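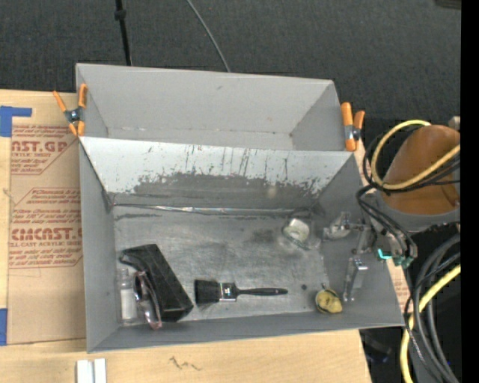
Reference > Automation > Planning and Purchasing > Bin-picking cells, budgeting for

5/12/26, by the Weltstead Reference Desk

Budgeting for a bin-picking cell is the work of deciding, ahead of any order, what a robot station that lifts mixed items out of a bin will cost to buy, set up and keep running. The arm tends to get all the attention (and it is a lovely thing to shop for!), but a good plan gives just as much care to the smaller purchases that gather around it.

Most buyers split the budget into 3 parts. The first covers the arm and its controller. The second covers the gripper, with spare fingers, cables and connectors, and it is the part most often set too low. The third is for the bench itself: bins, clamps, sheet material, tape, lighting, and a fair supply of everyday test items in different shapes, some of them clear or shiny, as these are the ones a vision system is likely to struggle with.

The Skatum method, named for the town where it was first written down, asks the buyer to list every part that touches the bin or the item and to price two of each. In the Kerr workshop plan, a well-liked early case, the list ran to 61 lines and the small parts came to $2,446, a good deal more than the owners had set aside.

Spending is usually planned over 12 months, with a review in August in the Kerr plan, when worn fingers and cables were reordered. The Pitel worksheet adds a column for delivery time, which is handy for anyone ordering from more than one supplier.

Filed under: Robot buying, Shop budgets, Grippers and bins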